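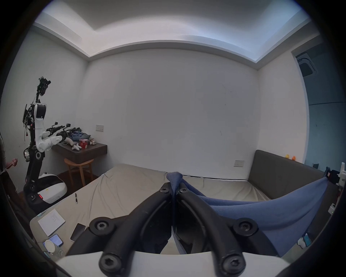
Search news and releases Go

SULTSTEAD, May 19, 2026 – Tastetti has released results from a bench comparison of two finger sets for its hand-held gripper, carried out under the Llanos garment handling program. The tests covered the current curved finger and a straight-jawed finger supplied by Ziduretti. Both sets were run on the same gripper body, with the same controller firmware and the same jaw closing speed.

Each finger set completed 70 trials on cotton garments laid on a made-up bed. A trial consisted of a single-layer pinch at a hem or sleeve, a lift, and a lateral stretch between two grippers. A trial was scored as a pass if the fabric stayed in both jaws through the stretch and was released without snagging. The curved finger passed 56 trials. The straight finger passed 20, with most failures recorded at the initial pinch, where the jaws closed on the fitted sheet as well as the garment.
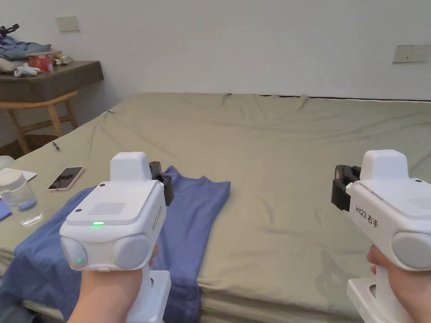

Left- and right-hand grippers, marked kit23 左手 and kit23 右手, over a blue T-shirt on a fitted sheet.

The bed was chosen in place of a rigid table. A mattress yields under fingertip load and the sheet wrinkles, so approach height has to be corrected on every grasp. Earlier Llanos tests on a laminate bench did not show this behaviour, and the two finger sets scored within a few trials of each other.

Finger-view video was logged for all trials. Tastetti also compared two exposure settings on the finger-view camera. With exposure locked, the fingertips and fabric edge were both resolved in 89 per cent of grasp frames. Automatic exposure gave a lower figure and is no longer the default. 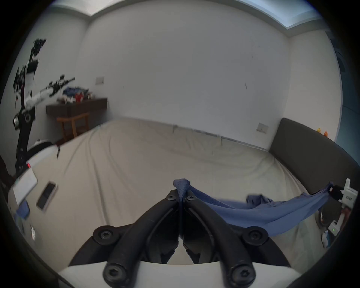
Photo: Tastetti / Llanos program

The curved finger will remain standard. A revised tip with a narrower contact face is scheduled for trials in July, using the same garments and scoring. Ziduretti will supply a second straight-jawed sample for that round.

Trial logs and the scoring sheet are available to program partners on request.

Comments (3)

fold_line: Was jaw force matched between the two sets, or only closing speed?

Tastetti Press: Closing speed only. Force at the tip differs with finger geometry and is listed in the trial logs.

mkr_west: Would like to see this repeated on fleece. Cotton is the easy case – the colour contrast helps too.

Related releases
Llanos program: bench results for woven fabrics
Tastetti updates controller firmware for paired grippers
Ziduretti straight-jawed finger, sample availability
Finger-view camera calibration notes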